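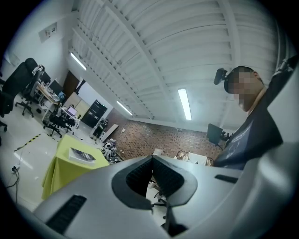 The clubroom during a build evening, hazard tape down and the green tablecloth on.

I help out with a robotics club in Gralasville, and over the last 2 seasons I've picked up a pile of little habits for keeping a shared workshop usable. Most of them work just as well in a garage, so help yourself!

Tape the floor first. We run yellow-and-black hazard tape before anything with wheels gets switched on. Wipe the floor with rubbing alcohol and let it dry, or the tape curls up at the ends within a week (ask me how I know). Press it down with the back of a spoon. To get it off again, warm it with a hair dryer and pull low and slow.

Put a cloth on the work table. A bright one, please! Black screws vanish on a dark table and you can spot them right away on lime green. Let it hang to the floor if you like the look, but clip it under the tabletop so a passing sleeve doesn't take your whole gearbox with it. Ours goes through the wash on cold, after I've shaken it out over a tray. I have fished 5 good washers out of that tray in one evening.

Clean rubber grips with dish soap. Savvas Bakalis, who coached before me, used to go at the gripper pads with window cleaner and they got slick and sad. A drop of dish soap in warm water and an old toothbrush is all you need, and go along the ribs, not across. Dry them overnight before they go back on. Same goes for jar openers and the rubber feet on your mixer.

Label both ends of every cord. Masking tape folded over into a flag, name on it in marker, one by the plug and one by the device. And pick the cord up when you're done with it - a loose one on a shiny floor will get somebody's ankle or somebody's chair casters.

Give the junk heap a deadline. Every club has one, a mound of half robots and bits of fabric that might come in handy. We let ours grow until November, then everybody grabs a box and sorts. Whatever doesn't get claimed goes to the Mackay swap table. Last time I came home with 200 zip ties and a fan, so I'm not sure I'm helping.

Save your flat cardboard boxes too. Cut the sides down to 2 inches and you've got a parts tray for each team, and you can write right on it.

Next month I'll do soldering tips and how to get flux out of a sweatshirt.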